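发件人：Vaida Kivi
收件人：双臂工位规程讨论组
主题：Re: [规程] 第4节“台面物品与手持工具”修订意见
时间：周四 16:40

各位：

Fikar 那边的意见我逐条看过，引文保留在下面，回复写在各段之后。没有引用的段落即为无异议，按草案 2 的文字走。

> 4.1 草案写“作业开始前，台面上只保留本次任务所需物品”。我们认为这条执行不了。
> 同一个工位一上午要换好几种任务，每换一次就清一次台面，操作员不会照做，
> 最后只会在检查表上打勾。建议改成“无关物品不得影响作业”。

不同意改成“不得影响作业”。这个措辞没有判据，验收时双方各说各话。Venckus 去年的版本用过类似的句子，审核记录里有三次争议都出在这一条上。

但执行困难是事实。折中写法如下，请提意见：

4.1（修订）台面划分为作业区和边缘区。作业区指任一末端执行器在本次任务中可能到达的台面范围，向外加 220 mm。作业区内只允许放置任务单列出的物品。边缘区可放置固定安装的附件，附件须登记在工位布置图上，未登记的按无关物品处理。

任务单列出的物品包括干扰物。有些任务故意在托盘旁放小件，作为不参与操作的对象，这种情况照样要写进任务单，写明名称和数量，位置可以只写“托盘右侧”这一级。不写位置公差，理由在 4.4 里说。

> 4.2 关于导轨上的附件。我们有的工位在导轨上夹了时钟、卷尺之类的东西，用来给
> 录像对时和估尺寸。草案要求“导轨上不得安装与机械臂无关的物体”，这等于要求
> 全部拆掉。请说明依据。

依据是导轨本身的用途。底座螺栓沿导轨布置，重新定位机械臂时需要整段滑移，附件挡在中间就只能先拆附件，拆了之后往往不装回原位，布置图随之失效。

不过对时和估尺寸的需求合理，草案写得过宽。改为：

4.2（修订）导轨上可安装参考器件（时钟、量具、指示用电路板等），条件是：
（a）高度不超过相邻底座法兰的上表面，超过的须做一次全行程低速空跑，确认两臂连杆不与其接触；
（b）线缆单独固定，不得跨越导轨前方后自由下垂；
（c）裸露电路板应加盖或加绝缘垫，通电状态的板子旁不得存放金属散件。

（b）款会影响现有工位。透明软管和软线垂在导轨前面的情况很常见，平时看不出问题，清洁时容易被勾住。整改期建议给到七月底。

关于时钟另补一句：指针式时钟只能作粗略参考，不得作为日志时间的来源。日志时间以控制器为准。录像里的钟面与控制器时间不一致时，不修改日志，在备注栏注明偏差即可。

> 4.3 手持工具。草案要求“末端执行器夹持带尖或细长工具时，速度降至自由空间
> 速度的一半以下”。我们用的螺丝刀类工具质量很小，降速没有必要，还会拉长节拍。
> Palard 的内部规程里没有这一条。

Palard 的规程针对封闭单元，门开即停，和我们的条件不同，不能直接引用。

降速的出发点与工具质量关系不大，主要看杆长。夹爪夹的是手柄，细杆伸出后相当于给末端增加了一段控制器不知道的长度。碰撞模型里如果没有这段杆，规划器会认为杆尖所在的位置是空的。双臂工位上另一只夹爪常常就在托盘的另一侧，问题更突出。

因此我同意不按固定比例降速，但要加前提：

4.3（修订）夹持细长工具时，应将工具外形作为附加几何体写入碰撞模型，长度取从夹爪指面到工具尖端的实测值，再加 2 mm。已写入模型的，速度按任务单执行；未写入的，末端线速度不得超过 300 mm/s，且另一臂在该工具进入托盘上方期间应保持静止或处于退避位。

工具尖端朝下进入托盘时，最后一段应沿工具轴线方向运动。斜向进入容易刮托盘边，刮过之后夹持姿态会变，前面测的长度也就不可信了。出现刮碰，应停机重新测量，不允许凭目视判断“没有移动”。

黄色、橙色一类鲜明颜色的托盘对腕部相机有利，但不写进正文，放到附录的推荐项里。

> 4.4 小件散落。草案没有规定托盘外出现小件时怎么处理，建议补充。

接受。补一条：

4.4（新增）作业过程中托盘外出现任务单以外的小件，处理按下列顺序：
（a）位于作业区内的，当前动作完成后暂停，两臂退至退避位，由操作员取走，记录后继续；
（b）位于边缘区的，可在本轮结束后处理；
（c）任务单以内的小件被碰离原位，不构成停机条件，只在该轮记录中标注“位移”。

这里不给位置公差，是因为 Jutatov 试行时给过，结果操作员把时间都花在摆放上，重复性反而没有可测的改善。试行共 3189 轮，标注“位移”的轮次与未标注的轮次相比，抓取结果没有看出差别。原始表格在共享目录，需要的自取。

纸屑、线头、碎屑按 4.4（a）或（b）处理，不另立条款。光面或大理石纹的台面上浅色碎屑不容易发现，点检时应换一个角度再看一遍。这句话放在检查表的说明栏。

> 4.5 腕部线缆。“弯曲半径应足够”这句太含糊。

同意，原文确实含糊。但统一给一个数值也不合适，各家相机模块和电机线的规格不一样。改为：

4.5（修订）从腕部引回底座的线缆，在关节全行程内不得绷紧，不得进入肘关节夹缝，所形成的弧线不得越过另一臂的作业区。弯曲半径以线缆供应商给出的动态值为准，工位档案中须附该数值。更换相机或夹爪后重新检查。

> 4.6 围板图案是否要规定？

不规定。围板上的条纹、箭头、装饰件对本节没有影响。视觉组如果有背景一致性的要求，请在第6节提，第4节只管机械和物品。唯一的限制是围板与角柱的固定方式，已在第3节写明，不重复。

另有两处编辑性修改，不需要表决：一是“机械手”“夹爪”“末端执行器”三个词混用，统一为“末端执行器”，只有指具体的手指部件时用“夹爪”；二是“左臂”“右臂”一律以操作员面向工位、导轨位于近侧时的方向为准，在术语表中加注。之前有一份记录按机械臂自身方向写，左右全反，排查花了两天。

4.1 至 4.3 请各家在下周的会前书面回复，同意也要回。4.4 和 4.5 如果没有人反对，我直接并入草案 3。4.2（b）的整改期如果有人觉得太紧，请给出具体的工位数和所需时间，不接受只写“困难较大”。

检查表随草案 3 一起发，旧表从发布之日起停用。停用前已经填好的记录不用重抄，归档时在首页注明所用版本。

Vaida Kivi
第4节编辑

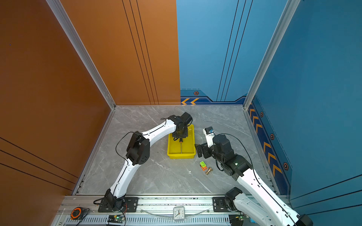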